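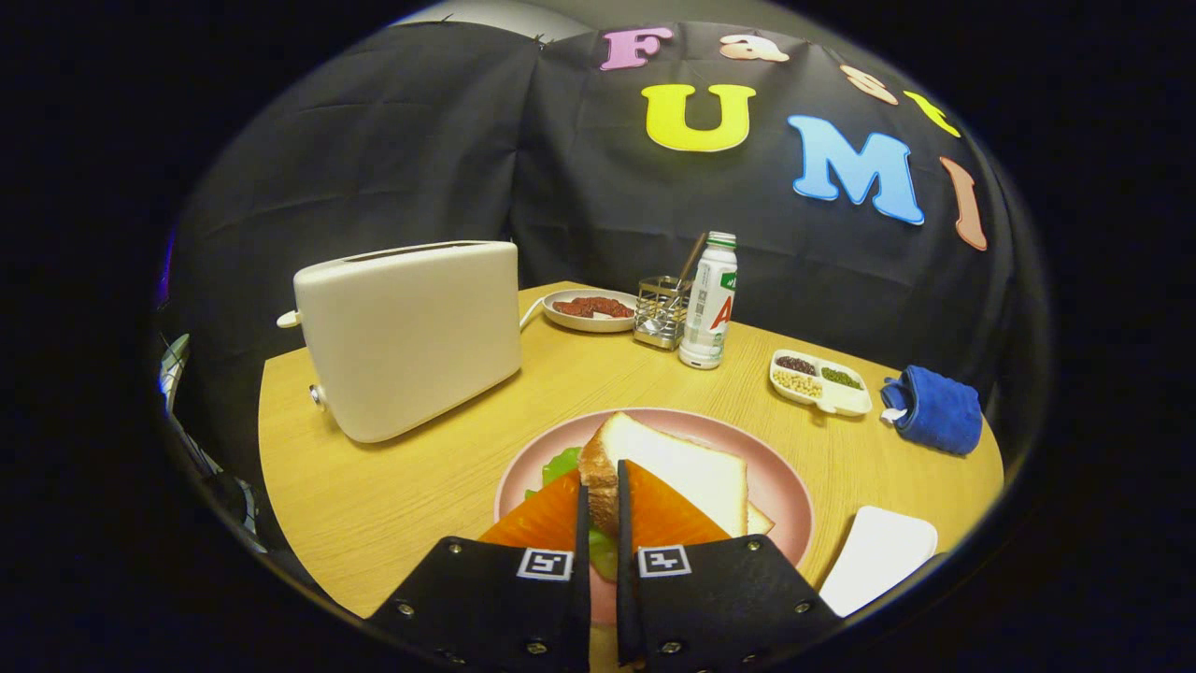
Flendo 8, two months in

I've been using Flendo since February to clean up and replay our gripper demos, and I like it a lot more than I thought I would. It takes wrist-camera video, works out the path of the hand, lines that up with finger width and spits out episodes you can train on. We used to do all of this with a pile of scripts I was frankly scared to touch!

The marker tracking is the best part. It reads the tags on both fingers, and when one drops out for a few frames it fills the gap and flags it in orange so you can check. I fed it 1,266 breakfast-table episodes (toaster, bread, lettuce, the whole sandwich business) and 1,076 came through with no hand fixes. The rest mostly died in mapping — a black backdrop doesn't give it much to hold on to, so leave some clutter on the table.

Gripes? The timeline gets sluggish past 4,000 frames, and scrubbing backward is painful. Export to Cellport works fine, but the Dranex plugin mixed up my left and right fingers until I swapped them in the config file, and the docs don't mention that anywhere. Also, please let me rename episodes in bulk.

I'd still buy it again. If you only record a handful of demos a week, the free tier is plenty.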